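Tratness Workshop
Home | What we test | Reports | Work with us | Contact

Call for participants: summer gripper comparison

Posted July 2, 2023

If you have ever watched somebody else steer a machine and thought to yourself, "Oh, I'd have gone in from the other side," then please read on, because we would very much like to meet you.

Tratness is a small test workshop on the upper floor of the old Kodulham building in Trindthorpe. People who make or buy robot grippers come to us when they want to know how one compares with another in ordinary hands, doing ordinary things. We started our summer comparison in June with our own staff at the controls, and by now we know the setup far too well to be fair judges of it. So we are opening the remaining sessions to people from outside, and we'd be delighted to have you.

What you would be doing

You sit at a table with two arms on it and a controller for each hand. The tasks are small and homely: picking things up, putting them down, passing them over, fishing them out of containers. You'll do each task with one pair of gripper fingers, take a break, and then do it again with another pair. The order is drawn beforehand, so please don't worry if your neighbor seems to have been given the easy ones first. Everybody gets the same set in the end.

The task people talk about most on the stairs afterward is the basket. There is a blue ball in it, and the ball has to come out. It sounds like nothing at all, and then you try it! The corners are rounded, the sides slope, and the rim is higher than you think when you are looking from the wrist camera.

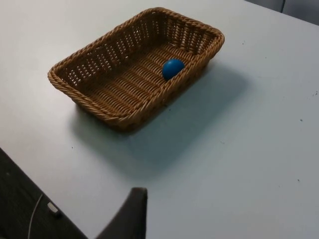
Basket task, wrist camera view. Ball near the short side, finger at the bottom.

You will do some of the tasks looking straight at the table and some looking only at the camera picture on a monitor, and we ask you to tell us which you found more comfortable and why. Long answers are welcome. Rambling answers are welcome too, and some of our best notes so far have come out of somebody grumbling over a cup of tea about a trigger that was too stiff.

We are comparing two controllers as well. One is a hand grip with a trigger, and the other is what we call the Aguirre handle, a squeeze lever that opens and closes the fingers along with your own. People have strong feelings about both. We haven't settled on a favorite, and we'd rather you came without having read our earlier reports, if you can bear to leave them until afterward.

Who we are looking for

We have room for 29 people. You must be 18 or over, able to sit at a bench for stretches of half an hour, and comfortable reading instructions in English. Glasses are fine. Left-handed people are especially welcome, as we have had far too few of them. You don't need any background in engineering. We have a few places for people who use arms or manipulators at work, but most are for those who have never touched one, and if you knit, bake, repair bicycles or play an instrument, do mention it in your note to us, for we like to hear about it.

If you have a condition that affects your grip or the movement of your wrists, you are still very welcome to apply. Tell us as much as you care to, and we'll talk over the seat height and the length of the sessions with you before you come.

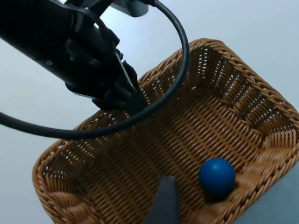 Both arms at the basket. You steer one with each hand.

Your sessions

Each participant comes for two sessions, on separate days. A session takes nearly 3 hours with the breaks, and the first includes plenty of practice time before anything is recorded. We record the arm movements and the pictures from the wrist cameras, along with whatever you write on the comment sheet. We don't record your face or your voice. You can stop at any point, for any reason or none, and you will still be paid for that session.

You will be slow at first. Everybody is. Dropping the ball counts as a perfectly good result from where we sit, and so does giving up on a try and starting it over.

Pay and practical matters

You'll receive $732 in total, half after each session. We can refund bus fare if you keep your tickets. There is an elevator at the back entrance, and there's street parking on the hill, although it does fill up early. Lunch is soup and bread, and we can manage most diets with a little warning. Please wear sleeves that can be pushed up, and leave bracelets and long necklaces at home.

How to apply

Write a short note to Casimiro Gallardo, who looks after the sessions, using the form on our Contact page. Put "Summer comparison" in the subject line and give us your name, which hand you write with, the times of day that suit you, and a line or two about what you do with your hands in everyday life. He reads every note himself and will write back within 7 days, whether or not we have a place for you.

If all the places are taken, he will ask whether you'd like to go on the list for the autumn round, when we'll be trying softer fingertips.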